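4. Rangement des peluches dans la boîte transparente

Cette section concerne la boîte Mornano à parois souples, posée sur une table ou sur une étagère. Pour le modèle à couvercle rigide, voir la section 5.

Avant de commencer, choisissez une surface plane et propre. Une table en bois convient très bien, à condition de l'essuyer avec un chiffon sec. Évitez les nappes — la boîte glisse dessus quand on appuie sur un côté.

4.1 Montage

1. Sortez la boîte de son emballage et dépliez-la complètement.
2. Passez la main à l'intérieur et poussez doucement chaque coin vers l'extérieur.
3. Posez la boîte debout, le fond bien à plat sur la table.
4. Laissez reposer 2 heures avant le premier remplissage.

Note : les parois gardent souvent des plis du transport. Ces plis ne sont pas un défaut et la garantie Mornano ne les couvre pas. Ils deviennent moins visibles avec le temps, mais il est possible qu'ils ne disparaissent pas tous.

Attention : ne jamais utiliser un fer à repasser ni un sèche-cheveux pour lisser le plastique. Il se déforme de manière définitive.

4.2 Mise en place de la peluche

1. Brossez la peluche à sec. Si elle a été lavée, attendez qu'elle soit sèche jusqu'au milieu du rembourrage.
2. Placez la peluche dans la boîte sans la tasser.
3. Vérifiez que rien ne pousse contre les parois, surtout les oreilles et les pattes.
4. Déplacez la boîte en la tenant par la base, avec les deux mains.

Sur la table, le bois reste visible à travers le plastique, et les bords blancs permettent de bien voir où la boîte s'arrête.

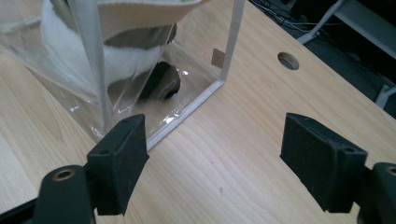 Marciniak trouve que deux heures de repos ne suffisent pas pour une boîte qui a passé l'hiver pliée dans un garage, et conseille d'attendre plutôt jusqu'au lendemain. Le conseil est bon pour toutes les boîtes livrées en décembre, ou conservées dans une pièce froide.

4.3 Entretien

Les parois marquent facilement les doigts. Nettoyez-les avec un chiffon doux un peu humide, sans alcool, toujours du haut vers le bas. Séchez tout de suite, sinon des traces restent dans les plis.

Attention : sortez la peluche avant le nettoyage. L'humidité enfermée donne une odeur qui part très difficilement.

Ne placez pas la boîte derrière une fenêtre en plein soleil — les couleurs du tissu pâlissent, même à travers le plastique.

Pour commander une boîte supplémentaire ou un fond de remplacement, indiquez la référence 109 à votre revendeur Curkow.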